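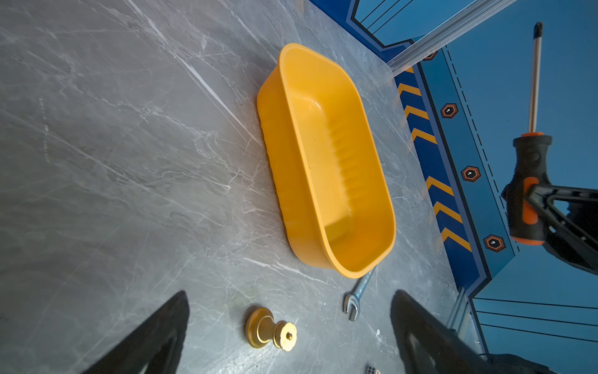 3. Materials and Procedure

Figure 2. Yellow plastic tray on a marble-patterned tabletop, with a gold-colored metal part beside it.

April 2018
By Hoi-yan Fang and Teodoro Ignacio

We use cookies to improve your experience on this site. By continuing to browse, you accept our use of cookies.

3.1 Sites

The study was carried out in two shared kitchens operated by the Clavia housing association, one in the Ngcobo building and one in the Noltonow annex. Both kitchens serve residents who rent single rooms and have no cooking space of their own. The Ngcobo kitchen is open at all hours. The Noltonow kitchen closes overnight, and residents who wish to cook early in the morning must ask for a key the day before. This difference was in place before the study began and could not be changed.

3.2 Participants

Invitations were sent to 200 residents through Postby, the message service that the association uses for rent notices and repairs. Residents who had moved in after November were not invited, as the first survey asked about habits over the winter. Participation was unpaid. Each resident who agreed to take part received a printed diary and a short set of instructions.

3.3 Household objects and shared surfaces

We use the term "left object" for any item that remains on a shared surface after its user has gone. The term covers cookware and food containers as well as items with no clear link to cooking, such as hardware or mail. A tray and a small metal fitting of the kind shown in Figure 2 would be recorded as two separate left objects, even where they lie close together. Objects stored in a labeled cupboard were excluded.

Residents noted in their diaries whether they had moved an object belonging to someone else, where they had put it, and whether they had spoken to anyone about it. They were asked to write entries on the same day. Entries written later were kept but marked, and they are reported separately in Section 4.

3.4 Interviews

Sixteen residents were interviewed at the end of the diary period. Interviews took place in the association's meeting room and followed a guide of 5 open questions on tidiness, ownership and complaint. Two interviewers were present each time. Where a resident named a neighbor, the name was removed from the transcript before coding.

Both authors coded all transcripts independently. Disagreements were settled by discussion, and the coding guide was revised once, after the third transcript, to separate "moving" from "removing." Earlier transcripts were then coded again under the revised guide.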